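Cable routing and bin clamps on a picking cell – what do you check before a run?

Posted in Robots and Automation by maststead_17

We have an arm picking mixed objects out of a sheet-metal bin, and I've been asked to write the good practice sheet for our shop. The cables run outside the arm, along the forearm and around the wrist. The bin is clamped. Is there a rule for how much slack to leave, and what else belongs on the sheet?

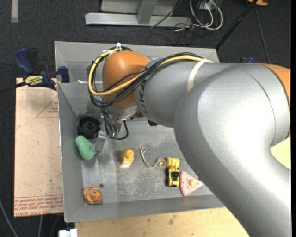 Arm over the bin, with the cables looped at the wrist and strapped to the forearm.

Siltau

There is no single slack figure that works for every arm. Take the arm slowly through every pose the program uses, wrist at both ends of its travel, and watch the loop. It should never pull tight and never hang lower than the gripper's mounting flange. We write down the wrist limits we tested and set them in software, so a new program can't go past them. A strap on the forearm should be snug but let you turn a cable by hand.

For the bin, put a clamp check at the start of each shift. If the bin moves, your taught wall positions are wrong and the fingers will hit metal. Ours is on the sheet as line one. Also list loose cables on the floor. They need to be taped down or covered anywhere people walk.

Mosance

Read the manual for your arm. It will have a section on external cables.

uddin321

Agree with Siltau, mostly. I would add two things:

Keep string and anything else that can tangle on a separate list, with a slower lift speed. We use 130 mm/s for those and 700 for the rest.

Date the sheet and redo it when the gripper changes. Ours still had the old finger length on it in June.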